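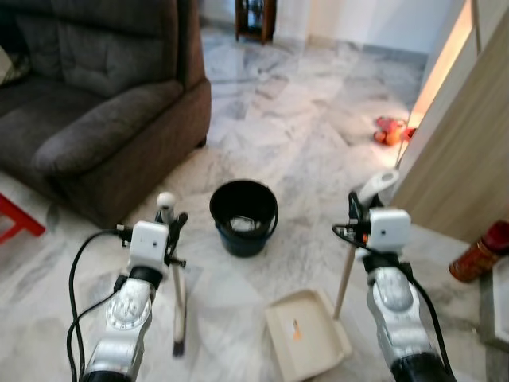 ¿Qué falló en las pruebas de barrido?
El agarre de la pinza izquierda. Orkell lo llama «desajuste menor» – yo lo llamo soltar la escoba. El registro recoge 448 ciclos y en 30 de ellos la pinza perdió presión sin dar ningún aviso. Con una escoba en una pinza y un recogedor de mango largo en la otra, como en este montaje, una caída así puede acabar contra un sofá o contra un pie.

¿Se conoce la causa?
Según Orkell, el sensor de par. Müzeyyen Uysal revisó los datos y no lo ve tan claro: el fallo aparece también con el sensor sustituido. Yo tampoco me lo creo. 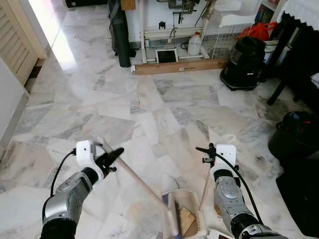 ¿Lo arregla la versión de febrero?
Eso dice la nota. Cengiz Ateş la instaló y tuvo siete caídas en 132 ciclos. Que cada cual haga la división.

¿Puedo seguir usando el equipo?
Con parada de emergencia a mano y sin niños ni animales cerca, sí. Sin vigilancia, no, diga lo que diga el folleto.

¿Y si la pinza se abre sola?
Pulse la parada. No intente coger el mango al vuelo – los brazos siguen moviéndose. Guarde el registro antes de reiniciar, porque se borra.

¿Habrá retirada del producto?
Orkell no ha contestado. Última revisión de esta página: 5 de septiembre de 2023.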